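Learning Zone > Robots > Ages 8 to 11 > Rules for Robots That Pour and Squirt

Who Tells a Robot to Mind Its Manners?

You have rules. Wash your hands, don't run near the pond, don't put peas up your nose. Robots have rules too, and they never once say "but that's not fair". They don't say "yes, all right" either, so somebody has to build the rules in and then check that they stuck.

At Tidville we have a set of rules for robots that handle liquids. It is called the Wustero Code and it has 70 rules in it. The grown-ups wanted more. You are getting five.

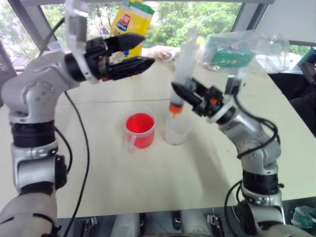
Tidville Young Makers: Robots and Rules Group

Moving liquid with a syringe is a fiddly job for a robot. One gripper has to hold the syringe steady, with its tip pointing down towards a little cup, and squeezing too hard is as bad as not squeezing enough. Red liquid is handy for this sort of work. Spill water on a white table and you might get away with it. Spill something bright red and everyone knows.

Rule 1: Know where the people are.
A robot arm doesn't notice your elbow unless it has been given a way to notice. Before it starts, everybody stands back behind the line. If you want to point at something, point from there. Your finger will still work.

Rule 2: The stop button belongs to everyone.
Any person in the room may press it, even the smallest one, and even if it turns out there was nothing wrong. You won't be told off. You may be thanked, and that can be quite embarrassing.

Rule 3: Slow first, fast later.
A new job is done slowly 30 times before anyone is allowed to speed it up. Yes, it is dull to watch. Bring a biscuit, but eat it somewhere else (that's rule 41).

Rule 4: Say what's in the cup.
Liquids need to be known before they are moved. "Red stuff" isn't a name. It could be paint, juice or something that stings, and a robot would squirt all three with the same blank look on its face, if it had a face.

Rule 5: Write down the spills.
This is the rule people like least. Every drip goes in a notebook called the Shojaei Book, with the time and what the robot was doing. There are 1,273 drips in it so far. A drip in the book can help somebody mend a wobbly instruction. A drip wiped up with a sleeve just gives you a red sleeve. 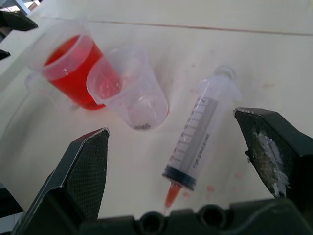
Can a robot use the same syringe again and again?
It depends what the syringe is made for. If the label says it is for single use, then it should be used once and thrown away safely, whoever or whatever is holding it.

Labels are a funny thing with robots. You can read one and think "oh, I'd better not". A robot might have a camera and still take no notice of the words, unless a person has told it that words like those matter. So the Code says a human must check the labels before the robot begins, and sign the sheet. The sheet is called a Prerent. We don't know why. It was called that when we got here.

Try it at home: ask someone to be your robot, and write them some rules for pouring a cup of water. They must do exactly what you wrote and nothing more. Do it outdoors, or over the bath. If you forgot to write "stop when the cup is full", you'll find out fairly quickly.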